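About us

Kernik is a small interior design studio for bedrooms, guest rooms and the odd corners that nobody in the house has found a use for yet. We draw rooms, we choose what goes in them, and for a good share of our clients we also have the furniture made. We work with private homes, guest houses and small hotels, and we love all three for quite different reasons.

We started out above a bicycle shop in Durkberg with one drawing table and a kettle that tripped the fuse whenever the plotter was on. The first job was a single box room for a couple who were expecting a visit from three grandchildren at once. They wanted bunk beds, somewhere to put wellies and a window seat, in a room where you could touch both walls. It took us far too long and we enjoyed every minute of it! They told their neighbours, the neighbours had a loft, and we have been busy ever since.

What we do

Most people come to us with one room that is bothering them. It might be a bedroom with the door in the wrong place, or a guest room that has slowly filled up with ironing. We come and sit in it. We like to see it in the morning and again after dark if you'll have us, and we'll ask you a lot of questions about how you sleep, where you drop your clothes, whether you read in bed and who gets up first. You'd be surprised how much of a bedroom plan hangs on who gets up first.

After that we draw. You get a plan, a set of wall views and a board with the real fabrics, paints and timber finishes on it, so you can carry it about the house and look at it in different light. Please do spill coffee on it. The boards are meant to be lived with for a week or two before anybody decides anything.

If you'd like us to see the job through, we order, measure, chase deliveries and turn up on fitting day with a level and biscuits. If you'd rather do that part yourself, we hand over the drawings and a full shopping list and wish you well. Plenty of clients do it that way and send us photos afterwards, which we pin up by the door.

Headboards, wardrobes and beds

Fitted furniture has become the biggest part of our work, and headboards most of all. A good headboard can hide a chimney breast that sticks out, carry the reading lamps, hold a shelf for your glass of water and make a plain room feel finished. We have drawn tall ones and low ones, padded ones, slatted ones, one that runs right round a corner and turns into a desk, and one with a cat door in it (the cat approved, eventually).

Our making is done by the Marnusano workshop, on the other side of the river from us. They are joiners and upholsterers under one roof, so a bed frame and its padded parts can be tried together before they leave the building. We walk over most afternoons. Some of our best details were settled standing next to a half-built wardrobe with a pencil.

Guest houses and small hotels

Hotel rooms are a lovely puzzle. Everything has to fit, it all has to be easy to clean, and a stranger has to be able to find the light switch at midnight. Our largest project so far is the Chege, a guest house with 16 bedrooms, no two of them the same shape. We gave each one its own colour and kept the bedside tables, hooks and luggage benches alike throughout, so that spare parts are simple. The owners still ring us when a guest asks where the lamps came from – we're always pleased to hear it.

For hotels we build one full room first and ask people to spend the night in it. We've slept in every one of them ourselves. It is the fastest way to learn that a socket is too far from the pillow or that a curtain lets in the street lamp.

The studio

We moved to our present rooms in February, and after years of stepping over sample books we can finally open all the drawers. There is a long table for meetings, a wall of fabrics and a library of more than 400 finishes that you are welcome to handle. Come and rummage. Children can rummage too, as the low shelves are all wool and carpet.

We keep a full-size corner for trying things out, where we tape bed sizes on to the floor and push screens about until the walkways feel right. Clients often arrive sure that they need a bigger room and go home with a smaller bed, quite happy.

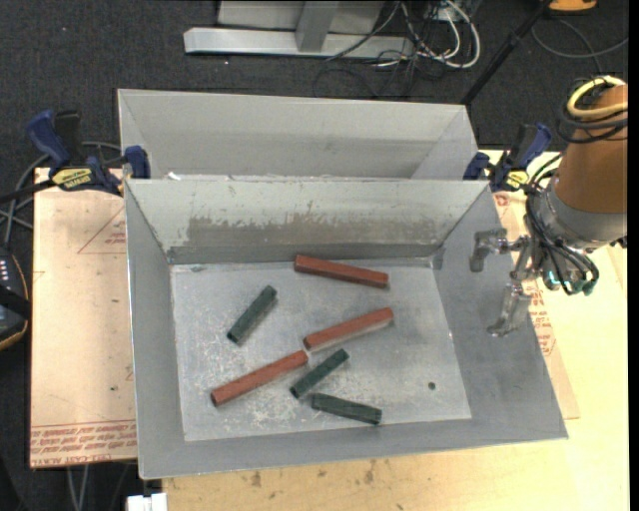
How we charge

A first visit is free if you live within 30 miles of the studio. If we go ahead, we agree a fixed fee for the drawings before we begin, and it stays fixed even when we change our minds about the wardrobe doors. Furniture is priced by the workshop and we pass you their quote as it stands. We don't take commission from shops or paint makers, so when we tell you a cheap lamp is the right lamp, that's simply what we think.

Small jobs are welcome. We have done a single shelf. For anyone who only wants a bit of advice, we offer a sitting of 2 hours at the long table: bring your measurements, some photos and anything you can't bear to part with, and we'll sketch together while you are here.

Working with us

We take on a few students each year from the furniture and interiors courses nearby. They sit with the rest of us, go to site and draw things that really get built. If that sounds like you, send some drawings, and rough ones are fine – we like to see how you think on paper.

Getting in touch

The studio is open on weekdays and some evenings by arrangement. Ring the bell marked Kernik and come up the stairs, or use the contact form and tell us which room it is and what annoys you about it. We read everything and usually reply the next working day.

Page last updated 17 September 2025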